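Forums > Home Projects > Small Bathrooms > One-piece or two-piece?

Search this board: toilet tank seam

**tilefan_107**
OK, I've been reading this board since March and I'm finally posting! We're redoing the half bath and I'm completely sold on a one-piece. Our old two-piece has that gap between tank and bowl where dust and who knows what collects, and I've spent years in there with a toothbrush. Spouse thinks the extra money should go toward the vanity. Talk me into it or out of it!

**Cikesance**
Into it, all day long. We put in two of them and I'd never go back. Wipe down the side and you're finished – no bolts, no gasket, no crusty corner. Top button flush, which I love.
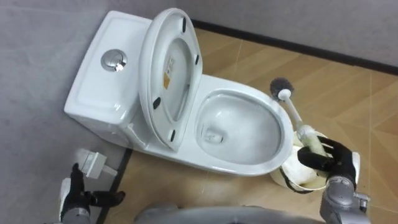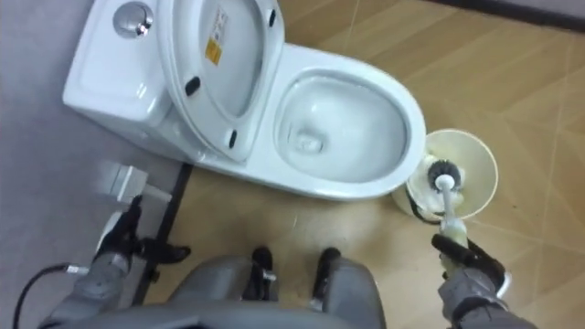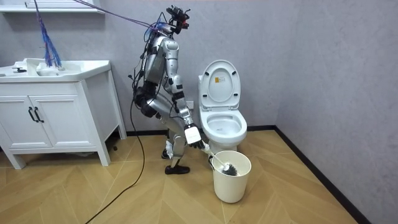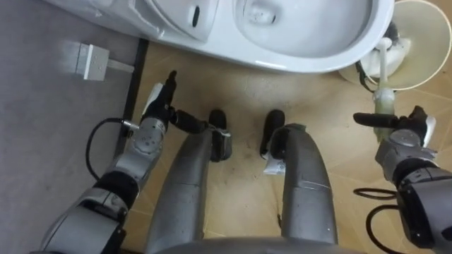
Go for a corner spot if your plumbing allows it. Ours freed up so much knee room that I got a shelf in! And buy a good brush with a long handle, one with a holder you can rinse out.

**Riquelme**
Gotta disagree on the one-piece. They're heavy, heavy, heavy. I carried one up 3 flights and couldn't stand straight for 10 days. If the tank cracks you're replacing the whole thing, where a two-piece just needs a new tank. Spend the money on the vanity, your spouse is right.

**Cikesance**
How often does a tank crack, though? I clean mine every week and I've never cracked one!

**Riquelme**
Once was enough for me.

**Nirkonum**
You're both forgetting the push button. Check that you can get replacement parts for the valve before you buy anything. Also measure the rough-in from the finished wall, please, I'm begging everyone.

**tilefan_107**
Measured it twice! Going to the showroom on 8th July and I'm bringing the toothbrush as evidence.

Comments

Fleltia: Love this thread. Does anyone have a soft-close lid that stayed soft?

grout_and_about: Mine has, but I tightened the hinges twice.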